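Hiding a messy wall behind a bedsheet - does it need to look so wrinkly?

Posted Apr 29, 2024 in Home & Rentals

Xiuying Shi
I rent a small place and my landlord doesn't want any nails or screws in the walls. There's one corner behind my table that I really can't stand looking at, so I've hung a kids' bedsheet over it (green diamonds and basketballs, very cheerful). I love the colours, but the creases drive me mad. I've also started keeping my bits and pieces on the table in an old metal tin, combs and so on, and I lined it with white paper.

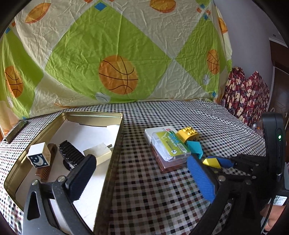 The basketball sheet, the checked tablecloth and my tin of odds and ends

So, two things. How do I get the creases out without taking the whole sheet down again? It took me 40 minutes to get it straight. And is paper okay as a liner, or will it go grotty? The teddy blanket on the corner of the table needs a home too, if anyone's feeling generous with ideas.

Denetska
Spray bottle! Fill it with plain water, mist the sheet lightly, then smooth it down with your hands and leave it overnight. I did mine in October and had to go over it three times, but it came up nicely. A handheld steamer is quicker if you can borrow one - just go easy near the wall paint. Clip a few pegs along the bottom hem while it dries so there's a bit of weight pulling down.

Paper is fine in a tin. I swap mine whenever it looks grey. Baking paper lasts longer, and you can fold the corners in so it sits flat. Wipe your combs before they go back or you'll be changing it every week.

Xiong
roll the blanket up and stick it in a pillowcase, instant cushion. wouldn't bother with the creases myself, it's a bedsheet

Cakach
Agree with Denetska on the steamer. I'd wash the tin first though, and dry it properly before the new paper goes in, old ones can rust in the corners.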